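Block sorting tray, notes, July 28, 2023

1/ Divider panel is staying in for now. It slopes, so anything dropped on it ends up at the foot. 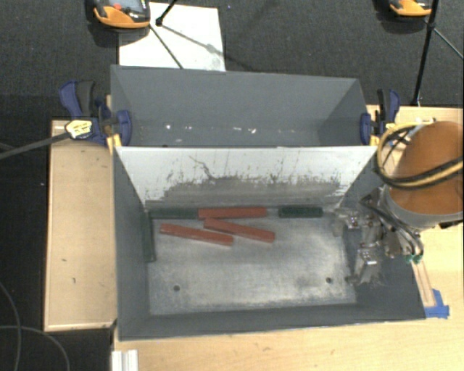

2/ Scuffing is worst on the lower half, down to dark grey. One crooked scratch as well. Cosmetic, I think.

3/ Six blocks, red and green. The Osell set, 159 g each on my scales.

4/ Next: wipe out the flecks at the back, then 400 grit on the panel. Last done in May.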